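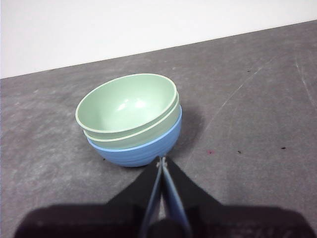

Two green bowls nested in a blue one at the Hekura swap room.

Guess who finally has matching soup bowls! The dish swap at Hekura opened again on Mon 10 February, and I went over on my lunch break meaning to drop off a box of mugs and leave. You can see how well that went.

Larasati Tjoa, who runs the swap, told me they took in 173 pieces on the first day, mostly plates and way too many gravy boats (her words). Bowls go fastest, so they get stacked up and moved along before anyone has time to be picky. I really like the pale green ones with the lighter rim, and the blue one with the faint rings running around the outside is a nice deep size for noodles or a big salad.
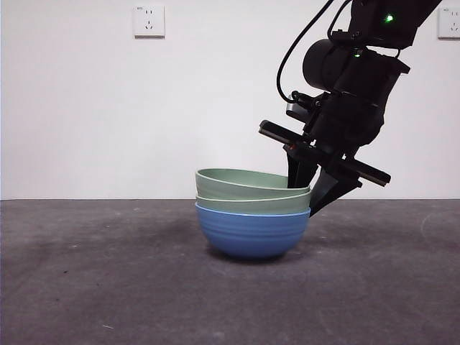 The rules haven't changed much. You bring what you don't use, clean please, and you can take home the same number of pieces. If you've got nothing to trade, it's $2 a piece, and the money goes toward new shelves for the back hall. Chipped stuff goes in the bin by the door — Ayantu Derese picks it up for her mosaic class over at Uritz, so don't feel bad about bringing it.

I asked if they'd be getting more serving dishes and Larasati said yes, a box of 40 is promised from the old Bozsik lunchroom, but she wouldn't give me a day. I'll keep bugging her!

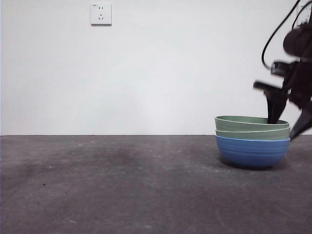
One more thing for the people who keep emailing me: yes, you can bring small kitchen appliances too, but only in March, and only if the cord is in good shape. Until then it's dishes only. The swap is open weekdays from noon to six, and parking is free on the Avham side of the building — go in by the side door, the front one sticks.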